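Can a machine make your breakfast yet?

In our March issue I promised to come back to the question of kitchen robots, and several of you wrote to remind me. So I went to visit the small team at Plalluvo, where they have been teaching one robot arm to do breakfast chores.

Maureen Penrose leads the work. She told me that the difficult part is seldom the strong movement. A toaster lever needs only a short push down, and the arm learned this in one afternoon. Taking out the toast is another matter. If the fingers close too hard, the bread breaks, and if they close too softly, it stays in the slot. A mug with a handle is easier, but only when the handle points to a side the arm can reach. 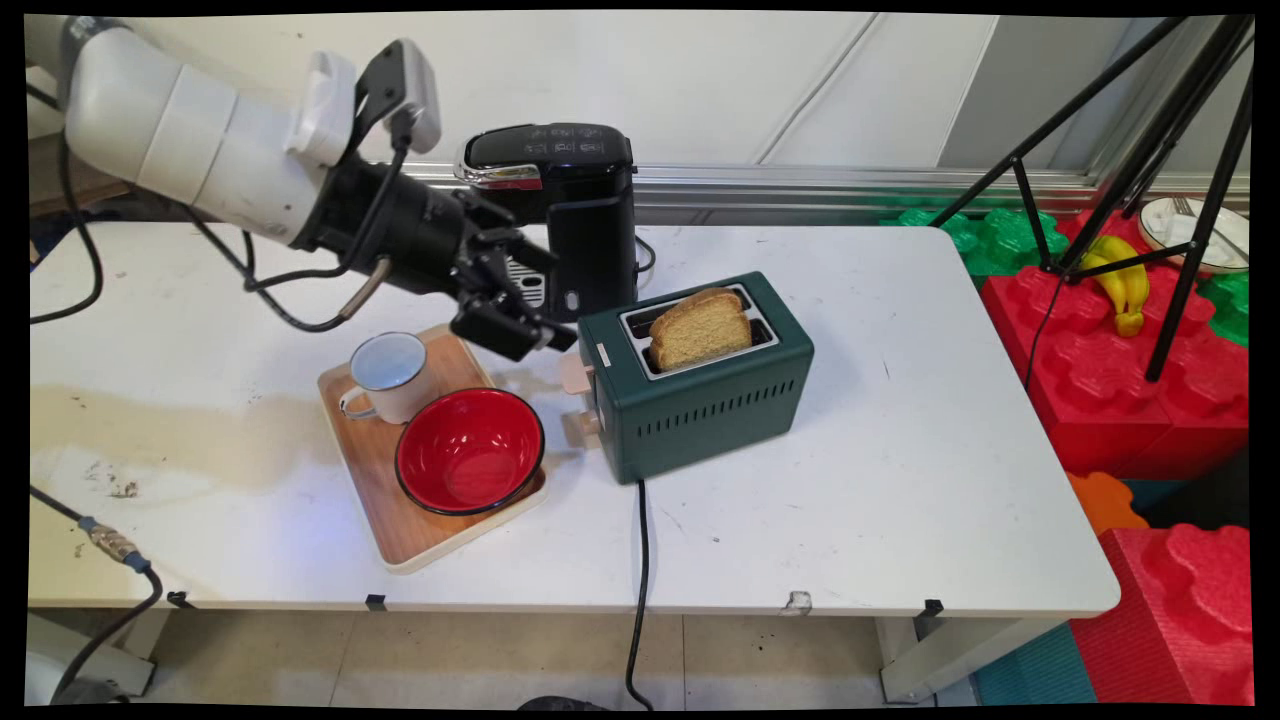 The team keeps a notebook of every attempt. In the last round they made 272 attempts at the full task, which means toast out of the toaster and onto the tray, with nothing dropped. The arm finished it without help in 21 of them. Callum Bainbridge, who writes most of the software, was not disappointed by this number. The round before had given them 2.

I asked him if he would buy such an arm for his own home. He said no, he makes toast faster himself, and he also has to clean the crumbs in both cases.

My own opinion is that we will see these machines first in canteens and hotel kitchens, where the same tray comes back every morning. At home the cups are never in the same place. Readers who have tried any kitchen machine of this type are welcome to write to me, and I will print the best letters in the next issue.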